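January 3, 2020. Cido bench, hand controller + wrist cam

Wen-hsiung out till noon so just me on this. Picking up the branch from before the break.

Contact detector still fires early. Traced it to the current filter, it was running on raw counts and the threshold was in mA. Dumb. Fixed, replayed log 3367 through it, false contacts down from 39 to 2. Both leftovers are at thumb startup, probably want a blanking window there. Not done yet.

Segmentation is the other headache. Brick print is lousy for the Kusov mask net, it keeps putting mortar lines in the same class as the finger shells. Grey on grey, fair enough. Tried masking the hand from joint angles + the Plendinitz mesh instead. Much cleaner on the fingers, thumb is off by a bit, looks like the base frame is rotated in the URDF. Ask Garba which export he used, there are 2 in the repo and niether has a date.

Planner: dont touch it until the mask is in. Kang config goes back to defaults after that.

Frames to use for the mask check, wrist cams: 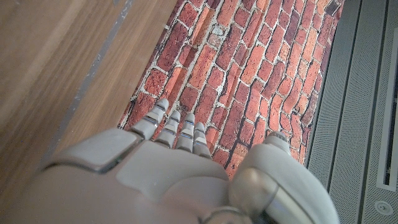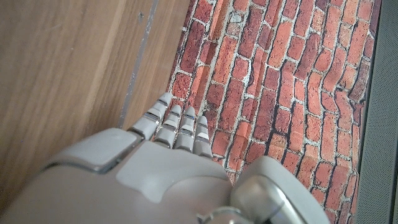
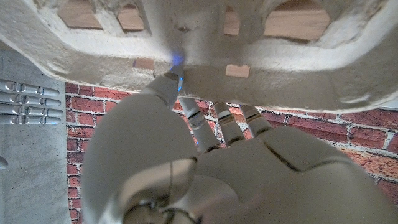

First two: fingers and thumb over the brick print. Last one: fingertip against the white piece, second hand at left edge.

TODO blanking window, URDF thumb, rerun 3367 w/ new mask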